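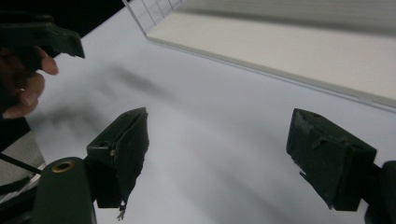
Refinishing a tabletop in white is mostly a question of patience between coats. I put off doing the desk in the back room through all of February, then did it over two evenings once the heating was back on. The old top was a dark stain that swallowed light, and small black screws vanished on it. On a white surface a thin black cable can be found at a glance, and so can a loose thread. That was the whole argument for the color, and I have not changed my mind.

The procedure, for anyone with a similar desk. Take the top off the legs. Sand with 120 grit until the old finish stops shining, then 180. Wipe with a damp cloth and leave it overnight. Prime once, thin. I used the Bernach water-based primer because the shop had it; I have no opinion on the others. Two coats of satin white with a foam roller, light sanding between them. The can says 13 hours before recoating. I waited longer on the first coat and slightly less on the second, and cannot tell the difference.

Dimensions did not change, obviously. Depth is still 36 inches, which is too deep for the wall it stands on. Chae-won Myung suggested cutting it down before painting. She was right and I ignored her, so the chair now has 21 inches of clearance behind it. Adequate for sitting. Less so for getting up with a cup in your hand.

Notes on gloss. Satin reflects the ceiling lamp if you sit at the window end. Matte would have fixed this but marks more easily, going by the shelf I did in matte for the Plalano apartment. That shelf had gray smudges within a month and they did not come off with soap.

Cleaning so far: warm water, a drop of dish soap, microfiber cloth. Avoid the abrasive side of the sponge. Pencil comes off with a plain eraser. Ballpoint does not. I have one ballpoint line near the back edge and have put the Ki lamp base over it.

Cables are still unsolved. Woo-jin Maeng runs his through an adhesive channel under the desk at Gukham, and it holds, but his top is bare wood. I do not trust adhesive on paint this fresh. The primer sheet gives 2 weeks for a full cure and I intend to give it longer. Until then the cables lie on top.

Still to do: felt pads for the legs, and the drawer front, which is the old color.

Posted 04/03/2020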